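Hanger Questions, Answered (and a Few About the Rest of the Closet)

I get the same handful of questions every week through the contact form, so I'm putting the answers on one page. If yours isn't on it, write to me anyway. I like mail.

Who are you and why do you care so much about hangers?

I'm Savita. I run a little closet-sorting business out of my apartment in Wesstead, which means I go to people's homes, we pull everything out, and we put back what they really wear. Hangers are the part I never expected to have opinions about. Then I did my first big job, a walk-in closet belonging to a retired costume teacher, and we took 351 hangers out of it before lunch. I've had opinions ever since!

What kind of hanger should I buy?

For most people and most clothes I say plastic-coated wire. They're thin, so you fit more on the rail, they're cheap, and the coating keeps shirts from sliding around quite as much as they do on bare metal. I also never have to worry about rust marks unless the coating has cracked. Heavy winter coats and suit jackets are a different story. Those get something wide and solid at the shoulder, please, even if you only buy two or three.

Do they all have to match?

No, but I'll admit it looks so much calmer when they do. My own are all light blue. I started with a small bundle from a shop on Trullau Street and kept going back for the same ones. If you already own a mixed bunch, sort by type first and color second. Having the hooks all sit at the same height does more for the look of a closet than the color does.

How do I untangle a big pile without losing my temper?

This is the number one question, by a mile. Wire hangers love each other. Put ten in a bag and they come out as a single animal. What I do is dump the lot on a flat surface — a bed is fine, a desk is better — and spread it out as wide as it'll go. Then I hold one hanger still with my left hand and work at its neighbor with my right. Don't pull. Pulling tightens everything, and you'll bend a hook. Tilt the hanger you're freeing, find where its hook is caught, and back it out the way it went in.

Start from the outside of the pile. I know the one on top looks easy. It's usually hooked through four others.

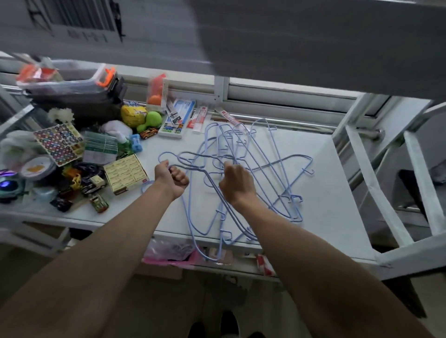 Untangling the blue ones on my desk, next to the snacks and the toys.

Kuldeep Saxena, who took one of my Saturday workshops, wrote to say he does his sitting on the floor with the pile between his knees and the radio on. If your back allows it, go for it. Mine doesn't anymore.

Okay, they're apart. How do I keep them that way?

Hooks all facing the same direction, bottoms lined up, and then a twist tie or a bit of ribbon around the necks. I make bundles of a dozen or so. Bigger than that and the bundle starts to fan out at the bottom and you're halfway back to a pile. Hang the bundles on the end of the rail if you've got the space. If not, lay them flat in a shallow box, and turn every other bundle around so the hooks don't all end up on one side.

Please don't throw them loose into a tote bag "just for now." I've met a lot of those tote bags.

Can I fix a bent one?

Usually, yes. Lay it on the table and press the bend out with your thumbs, a little at a time. If the coating splits while you're doing it, I'd let that one go, or save it for the garden. A split coating snags knits something awful. My neighbor Lucimara Tavares uses her old ones to hold netting over her strawberries and she's very happy with them.

Where can I get rid of the extras?

Ask your dry cleaner first. Plenty of them take wire hangers back if they're clean and in decent shape, though some only want plain ones without a coating, so call before you haul a bag over. Here in town the Tshabalala laundry takes both kinds and will even take them tangled (bless them). Thrift shops vary. Curbside recycling often won't accept hangers because they catch in the sorting equipment, and your local rules are the ones that count.

How many hangers does one person need?

As many as you have things that hang, plus a few for guests and laundry day. I don't go in for magic numbers. Hubert Hofstetter once emailed me to announce that he and his wife owned 955 between the two of them, counting the attic, and he wanted to know if that was a record. It's the most anybody's ever told me, Hubert.

My desk is covered in small stuff. Do you do desks too?

I do, and I'm in no position to judge. Mine collects toys, stickers, snacks, a spray bottle, whatever came in the door with me. For desks I like a clear storage box with a lid, so you can see what you own without opening everything. Give the small things one box and don't get fussy about categories. Stationery you haven't opened yet can stay in its packaging until you need it — it stacks better that way.

Should kids help with the hangers?

Older kids, sure, and some of them are far better at it than I am. With little ones I'd skip it. The hooks are right at eye level for them and a stuck hanger can spring loose. Let them match socks.

Do you sell hangers?

No. I've been asked if I have a deal with Brultard, and I don't. I just think their rails are sturdy.

How do I book you?

Use the form on the contact page and tell me which room it is and how long it's been bugging you. Vandana Nishad handles my calendar and she'll get back to you with dates. January fills up fast, what with everyone's resolutions, so for that month write early.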